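Small Shop Talk > Shipping and Packing > Rillico bins - anyone switched?

Started by marlpit_goods

marlpit_goods
Posts: 1823
Ok so my plastic totes are dying. Corners split again, third set. Been looking at the Rillico metal ones, the gray kind, for holding small orders before they get boxed. Pricey. Is it worth it or do I just keep buying the cheap Hondumix totes every January when they go on sale? I do soap, tins, a few candles. 200 orders in a good month, way less otherwise.

tapeguns_r_us
Switched 2 years ago, not going back. They don't bow when you fill them. Loud though. My dog hates them.

oddlot_annie
What are you putting in them that splits the corners?? I've had Hondumix totes forever and they're fine. You're overfilling.

marlpit_goods
Candles are heavy! Maybe 3 layers deep. Ok yes probably overfilling.

oddlot_annie
There's your answer. Cheaper to fill them less.

fernhill_post
Disagree with annie. If you have to baby the tote its the wrong tote. Glass jars here, same problem, plastic went brittle in the garage over the winter. Do you store yours somewhere cold?

marlpit_goods
Unheated porch. Hm.

fernhill_post
Yeah that'll do it.

quarterinch
Before you buy metal - check the shelf. I put metal bins on wire shelving and they slide around like crazy, had to line every shelf. Also they scratch a wood table to bits. I put felt dots on mine, they fall off, I put more on.

tapeguns_r_us
Shelf liner from the kitchen aisle. Cut a strip, done.

oddlot_annie
So now its bins AND liner AND felt dots. For soap.

tapeguns_r_us
lol ok. Liner is cheap. And you buy it once.

stringandkraft
Posted 11/19/20
Coming in from the other side, I tried metal and went back to cardboard. Plain open-top boxes from Stougaard, folded flat when I'm slow. I don't have room for bins sitting around empty half the year. When one gets ratty it goes in recycling. Nobody here has said cardboard yet so I'm saying it.

fernhill_post
Cardboard on a porch gets damp tho. He'd have mush by spring.

marlpit_goods
She. And yes, mush. Tried it with my first batch of holiday orders, the bottoms went soft. Never again out there.

stringandkraft
Sorry! Fair enough. Could you move packing indoors?

marlpit_goods
There's a corner of the dining room, if I can get the rest of the house to agree to it. Long story.

quarterinch
One more on the metal, size matters more than you think. Get the rectangular ones, not the square. You can reach the back without leaning and two go side by side on a normal table. I keep mine long side facing me, orders standing up like file folders, slip at the front of each.

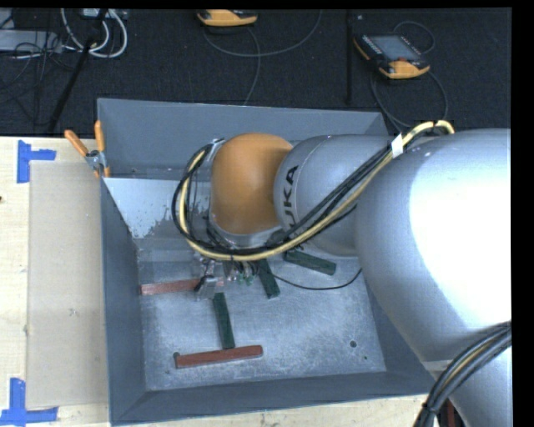
Oldest orders at the left, new ones get added on the right, and I pull from the left all morning. If somebody emails to change an address I can find it in a few seconds. Before that I had everything in piles and I shipped the wrong scarf to the wrong person more than once. So really its the standing up part that helped me, you could do it in any bin with straight sides. The Hondumix ones taper so stuff leans.

marlpit_goods
Oh thats smart. Tins would stand up. Candles no.

quarterinch
Candles get their own bin, laid flat, one layer. Annie is right about the layers.

oddlot_annie
Thank you. Printing this out.

tapeguns_r_us
Do the slips stay put? Mine curl and drop to the bottom.

quarterinch
Binder clip on the mailer. I use Rulleo labels so I stick the label on first and skip the slip for anything with just one item.

fernhill_post
Rulleo labels peel in the cold, fyi. If she stays on the porch.

quarterinch
Never had one peel. Mine are all indoors though so maybe.

stringandkraft
Had a whole roll peel on me. Emailed them, got a new roll, that one was fine. Bad batch I think, not teh cold.

marlpit_goods
Ok. Plan is one Rillico bin for tins and soap, keep the two totes that arent cracked for candles, single layer. Dining room corner if I win that argument. Will order tonight.

oddlot_annie
Measure the table first.

marlpit_goods
Measuring. It fits with room for the tape gun.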